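4.2 Sorting small things at the table

I came to the sorting sessions fairly late in the Brellbridge study, after I'd already spent a winter asking people about their junk drawers. The drawers told me plenty about what people keep – buttons, picture hooks, spare felt pads, the odd foreign coin – but very little about how they decide where any of it should go. So Liv Myklebust and I moved the whole thing to a table and started handing people a tray.

The tray matters more than I expected when I wrote the proposal. We tried muffin tins first, then a stack of yoghurt tubs, and both times people treated the containers as separate places, a bit like rooms in a house. A divided organiser gets treated as one place with neighbourhoods in it. People at our Dalen sessions would talk about the "good end" and the "leftovers end" before they'd put a single thing down, and they got quite firm about it if a partner or a kid disagreed!

We settled on two containers for every session. One is the divided tray, which always starts out empty and sits towards the back of the table. The other is a clear, shallow dish that goes in front, nearer the person, and the items are offered in it. Figure 3 gives the layout with a single item waiting. 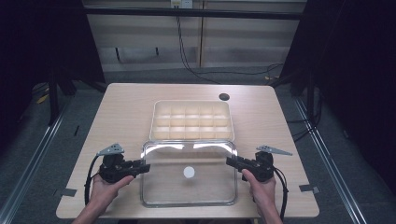

Household Objects Group, Department of Design and Everyday Life, Wunholm College
Figure 3. Table layout for the single-item condition. The divided tray has three rows of five compartments; the flat white disc is in the clear dish.

I like the single-item condition best, though it looks like the dullest one on paper. With a full dish, people start by grouping: all the round things, all the metal things, all the things they'd be annoyed to lose. With one flat white disc and a whole tray to choose from, there's nothing to group it with, and they have to pick a spot for some other reason. Of the 116 people who took part, 80 chose a compartment in the row closest to them. When I asked why, the usual answer was some version of "so I can find it again". A few went straight for the middle and couldn't tell me why, and I stopped pushing after the second awkward silence.

The clear dish was Kaan Yaman's idea and I argued against it for weeks. I'd wanted a coloured bowl, the sort that people leave on a hall table for keys. Kaan's point was that a bowl has a character of its own, and people would leave things in it because that's what bowls are for. He was right. In the pilot with the bowl, 11 participants simply left the item where it was and told us it was already put away – fair enough, really. You can see the table through the dish, and I think that makes it feel more like a stopping point than a home.

Altogether we logged 276 placements across the Brellbridge and Dalen sessions, counting repeat visits. The Everby sessions used an older tray with deeper compartments, so I've kept them out of this section and put them in the appendix, where anyone keen on tray depth can have a look. We didn't label any compartments, and we didn't tell people what the items were. Several asked what the disc was for. We turned the question back on them, and the guesses (furniture pad, game counter, lid of something) are taken up in Section 4.3 alongside the placements.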